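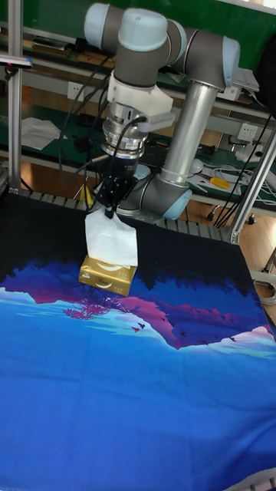 Where should the tissue box go in a shared room? Out on the big table, in reach of whoever sits there, with the next tissue already standing up.

I have held this view for years and I will keep holding it. Tissues belong in the open. Every shared room I've worked in had them on a shelf behind somebody's head, or in a drawer with the dead pens, and you had to get up, sniffing, and squeeze past three chairs. So people don't. They use a sleeve. I've seen the sleeves.

Bernardo Azevedo disagrees, he says a tissue box on a table makes the place look like a dentist's. Fine. Get a nicer box then. A gold one does a lot for a plain room. Small, square, shiny, sits there like it was a present. The long flat cardboard kind with the pastel flowers, that's your dentist.

And the cloth. Put a cloth under it. We went back and forth on this most of October, the Bendwood table versus covering the Bendwood table, and I was on the bare wood side until I wasn't. A loud print is better. Mountains, pink peaks, birds, all of it. A gold box on a plain white cloth looks like a wedding nobody came to. On a big blue one it looks cheerful.
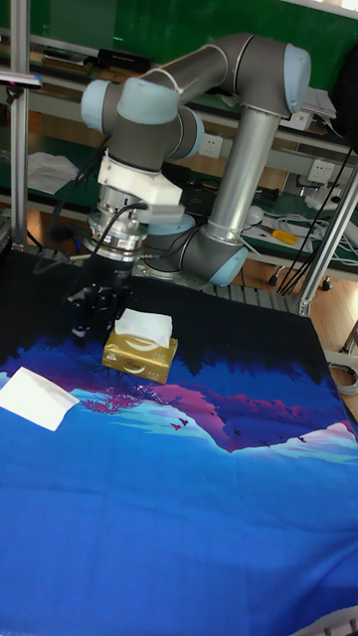 Graronel Shared Rooms Team / Opinion

Now the tuft. Some people find it fussy, the tissue left poking up out of the top. Hotel stuff. I think it's just manners. You take one, the next comes up, and if it doesnt you reach in and fix it for the next person. Takes a second. The alternative is somebody with a runny nose digging through the slot with two fingers and pulling out 5 at once, and those 5 never go back in.

Cost, because it always comes up. Nokar does a carton we go through in about 11 weeks. The cheap Sowah ones last longer only becuase people avoid them. Scratchy, and they tear at the slot so you get half a tissue. I'd pay the extra without a meeting. We had a meeting.

One box per table, then. Not in the drawer, not on the shelf. If Bernardo moves it again I am moving it back.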